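Notebook, January: clearing the round table

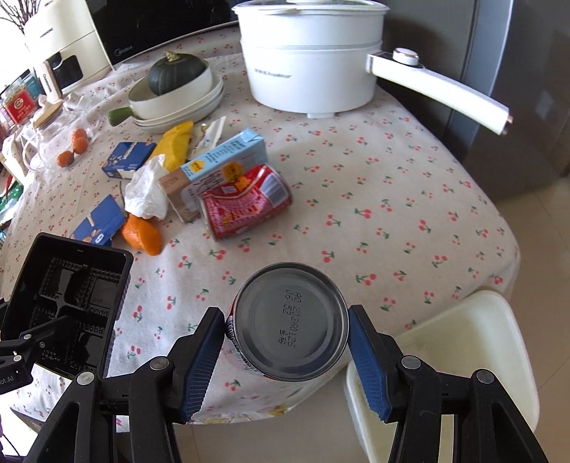
2 min read

Packaging pile is still on the cherry tablecloth. Nothing was sorted before lunch, so starting from the middle of the table and working outward.

Bin: the off-white one, on the floor tiles at the edge of the table. Empty at the start. Anjani wants it kept on that side so we all reach the same way. I would have put it on a chair, but fine.

Cans. Two kinds so far, the upright metal one and the red drink can, which is dented and on its side. The upright one has a dot-printed code on the base, reads something like AQ 20260126, with 06:52 next to it. Copied it down before it goes in the bin. Rūta is keeping a list of the codes and has 41 already. If the print is smudged, write what you can read and put a question mark after it.

Black plastic tray with the cross divider: leave to the left for now. Ivana asked whether trays go in with the cans or get their own bag. I said own bag. Check with Intan, she wrote the Kosska sheet and it only mentions bottles and cans.

Small scraps last. They slide around on the cloth, and picking them up one at a time took 9 minutes on the last round.

To do: bags for trays, new pen for the list, shake out the cloth when the table is clear. Sunee has the next turn.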